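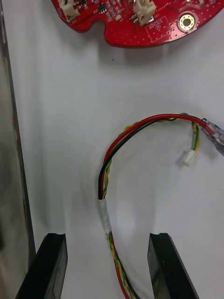 How to Re-Crimp a Loose Wire-to-Board Connector

Filed under: Bench Repair
By Rosalinda Lumbao

An intermittent fault that comes and goes when a cable is moved is usually in the cable end. The board itself is seldom the cause. This page covers testing the cable, removing the bad terminal from its housing, crimping a new one and checking the result. It applies to small single-row wire housings with a pitch between 2 mm and 2.54 mm. Flat flexible cables use a different contact and are not covered.

What you need

Multimeter with a continuity setting
Crimping tool with dies for open-barrel terminals
Wire stripper that goes down to 28 gauge
Terminals matching the existing housing
Fine pick or extraction tool
Flush cutters
Magnifier
Masking tape and a pen

Terminals are not interchangeable between connector families, even at the same pitch. Measure from the center of the first pin to the center of the last pin and divide by the number of gaps. Then compare the shape of the locking tab with the supplier drawing. I keep mine in a Bostedard drawer unit with the drawing taped inside each drawer.

Before you start

Disconnect power and remove any battery. If the board has large capacitors, wait until the supply reads under 1 volt on the meter. Write down the wire order before touching anything. Wire colors are no guide on older harnesses, where two or more conductors may be the same color. A strip of tape on each wire, numbered from the pin 1 mark, is enough.

Step 1. Confirm the fault

Unplug the cable by the housing. Do not pull on the wires. If the housing is tight, work it side to side in small movements with a plastic tool under the lip.

Set the meter to continuity and put one probe on the terminal and the other on the far end of the same wire. Flex the wire close to the crimp. A tone that cuts in and out means a broken strand bundle or a poor crimp. If every wire passes, look at the header pins for dull solder or a ring-shaped crack around the joint, and reflow those first.

Step 2. Remove the terminal

Find the small window on the side of the housing. The locking tab sits inside it. Press the tab down with the pick and draw the wire out from the back. Light force is enough. If it does not move, push the wire forward slightly to unload the tab and try again.

Check the housing window for a torn edge. A housing that no longer holds its tab should be replaced.

Step 3. Cut and strip

Cut the wire back to clean copper. Dark or green strands will not make a sound crimp, so keep cutting until the copper is bright. Strip 2 mm of insulation. Do not twist the strands hard and do not tin them. Solder creeps under pressure and the crimp loosens over time.

If the wire is now too short to reach without tension, replace the whole conductor.

Step 4. Crimp

Place the terminal in the die with the open barrel facing the side that rolls the wings over. Close the tool to the first click so the terminal is held. Insert the wire until the insulation stops at the gap between the two sets of wings. The inner pair closes on bare strands and the outer pair on insulation. Close the tool fully until the ratchet releases.

The Ullmont ratchet tool has three die positions and the smallest suits 26 and 28 gauge. Plain pliers do not roll the wings and should not be used.

Step 5. Inspect and test

Under the magnifier, look for strand ends just past the inner wings and no loose strands outside them. Pull the wire firmly by hand. Any movement means the crimp is bad - cut it off and start again with a new terminal.

Slide the terminal into the housing with the tab toward the window until it clicks, then tug once. Repeat the continuity test while flexing the wire.

Refit the cable with pin 1 aligned and press the housing down evenly. Leave a little slack and tie the harness to a fixed point, so that vibration is not carried into the connector.

Last revised Thursday, September 3, 2026: corrected the strip length in Step 3.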